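Product Review: Skeltov Two-Finger Gripper, Simulation Package
Prepared by Mercy Rashidi, Clurkura Equipment Evaluation Office
December 2019

The Skeltov package supplies a gripper model, contact settings and a fault log for use in simulated cells. The Office ran 480 grasp trials with rounded parts before considering it for the Banholm line. Installation was completed without difficulty, and the manual is clear.

The principal finding concerns grip loss. In 12 trials the part left the fingers during transfer while the controller continued to report a secure hold. No alarm was raised, and the arm completed its path. On a physical line this would constitute a safety matter.

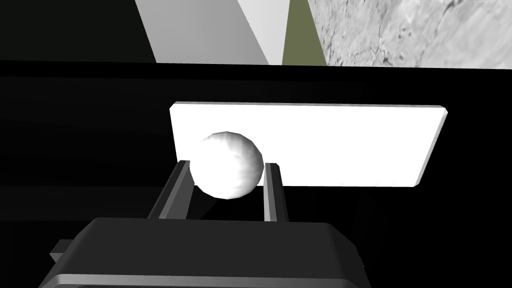 Simulated gripper with white sphere at the fingers.

Macarena Montoya repeated the affected trials with the closing force reduced to 80 percent. The false reports persisted. The supplier has acknowledged the fault and advises users to enable the separate contact check, which is switched off by default.

The package is suitable for layout and reach studies. It is not recommended for validating safety functions until a corrected release has been tested. The Office will review its rating in March.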